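Undham Workshop Group - equipment refurbishment meeting
Minutes, 10th September
Chair: Dilek Yurt

1. Previous minutes
Agreed without changes. The May action on shelf labels is closed.

2. Stock
The Teton store holds 134 desktop towers awaiting inspection. Of these, 53 have no processor and are to be kept apart from the rest. The McKinnon delivery has not been entered in the log and is left out of both figures.

3. Inspection of Dell towers
The group went over the order of work for towers that arrive without a processor or memory. Side panel off first, then socket, memory slots, drive and cables, in that order. Sockets are to be checked for bent contacts under the bench magnifier before any part is fitted.

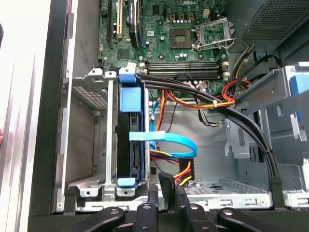
Item 3: Dell tower, side open. CPU socket and four memory slots empty, drive in blue carrier.

Agreed that drives stay in their carriers until the wipe record is signed. Tape on carriers or data cables is to be removed at inspection and any residue cleaned off. Cable ties are left in place unless a cable has to be replaced.

It was asked whether open sockets need covers during storage. Agreed yes - plastic covers to be ordered from Rodero, pack of 1,000. Loose foam is not to be used.

4. Memory
Modules to be tested in matched pairs and the result written on the bag. Untested modules go back in the gray bin.

5. Actions
DY to order socket covers.
DY to enter the McKinnon delivery in the log.
Inspection sheet to be revised to add a line for tape and residue.

Next meeting to be set once the covers arrive.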